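Two-arm cell at Deditz back on table work

The two-arm cell at Deditz went back to tableware tasks in January after the right gripper was taken off, cleaned and refitted. It had been losing its hold on rims. Bowls would come up level, then turn in the fingers before the arm reached the set-down point.

The first guess was grip force, and the setting was raised twice without much change. The cause was wear on the finger faces. The right side does most of the picking in the current task list, and its faces had gone smooth along the inner edge while the left pair still had plenty of texture. Both pairs were replaced so that the two sides would match. Kovent supplied the faces from stock, and the swap took 70 minutes, including the time spent looking for the short hex key.

Two other jobs were done while the arm was down. The wrist cable was given a longer loop – the old one pulled tight when the wrist rolled outward – and the connector was reseated. The four screws on the gripper flange were taken out, wiped and torqued again in a cross pattern. One had backed out by nearly a full turn.

After refitting, the gripper was zeroed with the fingers closed on nothing, then run open and shut 18 times before it was given anything to hold. The tool offset had moved slightly and was taught again from the table edge. Anyone changing fingers at the Drenier site should do the same, as the old offset will put the fingers too low on a rim.

Checks for the next few weeks are short. Wipe the finger faces at the start of each shift with a dry cloth, no solvent. Look at the cable loop with the wrist rolled fully out. Put a key on the flange screws every 5 days and write the result in the Kioko log, even if none of them moved. Spare faces are in the top drawer of the tool cart, and the worn pair has been kept in a marked bag for comparison.

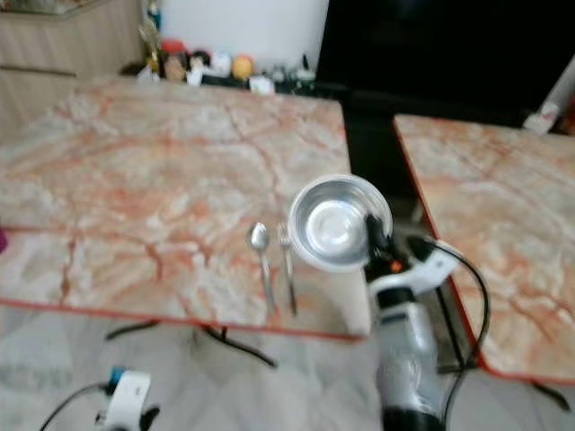 Right gripper holding a steel bowl by the rim, next to the spoon and fork.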